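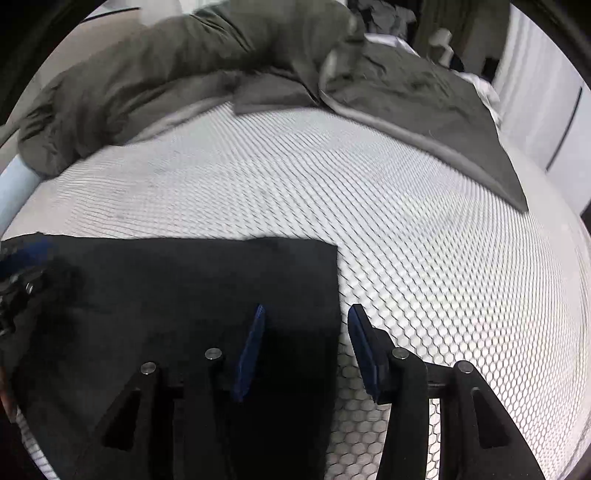 Mesh fabric on a white mattress, close up.

Jameck Spring Rider, two-seat model: review after a season in a small public play area

Our residents' group looks after a corner plot in Wokport with a bench, a strip of grass and, until last year, nothing for children under five. The council agreed to a play item if we raised the money and took on the routine checks. We had 2,000 pounds to spend on equipment and chose the Jameck two-seater over the Hwang see-saw, mainly for its smaller footprint.

Delivery and fitting
The rider came in 2 boxes. The ground anchor is a galvanised frame that has to be set in concrete, and the concrete needs 7 days before the spring is bolted on. The manual states this on the last page, after the assembly steps. Read it first. All fixings were present, though the anchor bolts were supplied without spare caps and we lost one in the grass.

In use
The movement is stiff for a toddler riding alone and about right for a pair. Side to side travel is less than front to back, as it should be. The seats are textured rubber and drain well. The footrests hold water and grit, and a drain hole in each would have cured that.

Noise was a concern for the nearest houses. The spring makes a dull knock at full travel, audible from the pavement but no further. There have been no complaints.

Wear
The side panels have kept their colour. One handle worked loose in September and was tightened with the key supplied. The powder coat on the spring has chipped at the lowest coil, where shoes catch it – we touched it up with Alico metal paint, which matches poorly but has held.

Paperwork
The inspection sheet is clear and fits on one side. The parts list gives no prices, so each item means an email. Replies took two working days.

Verdict
A sound piece of equipment for a small plot with little room to spare. The handle fixing needs a locking nut as standard. We would buy it again, and would order spare caps with it.

Reviewed 13 February 2024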